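Wednesday, late

Okay, so I finally have something to write about besides how much coffee I drink at Statton. The numbers came in and they're good! Or good enough that I walked around the parking lot twice before I trusted myself to look at them again.

Quick recap for future me, because I always forget what I was doing. The whole fall has been about one question: if you're teaching a two-armed setup to tidy up office stuff, is it better to have 2000 demos from a table that always looks the same, or 600 where everything gets moved between runs? The Tiltham people bet on the big pile. I bet on the messy one (mostly out of stubbornness, and a little because I didn't want to record 2000 of anything).

So today was more messy runs. I put the stamp, the stapler and the sponge up on the wooden shelf along with the yellow envelope and the white box with the red printing, and left the pink-rimmed pad, the blue cloth and the red safety glasses down on the table. The glasses are my favorite thing to throw at it. They're all skinny temples and see-through bits, and the policy we call Kang used to treat them like they weren't there.

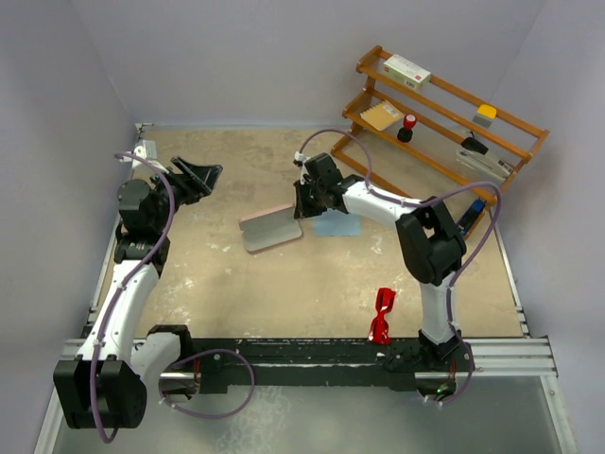

The result

The small, shuffled set won. On layouts neither version had ever seen, the policy trained on it failed 49 fewer times than the other one, over the same list of trials. I ran the whole comparison with 3 different seeds and it came out the same direction every time, which made me grin like an idiot at my monitor.

I do have worries. Cloth is still cloth — a grasp that's fine on a box just pinches air when the thing is that flat. And I shuffled the table myself, so who knows what habits of mine are baked in there. I want somebody from Wuvurwood to do the next batch of layouts without asking me anything first.

Tomorrow: write up the seeds, back up the logs (really do it this time), and go buy groceries, I'm down to crackers and mustard.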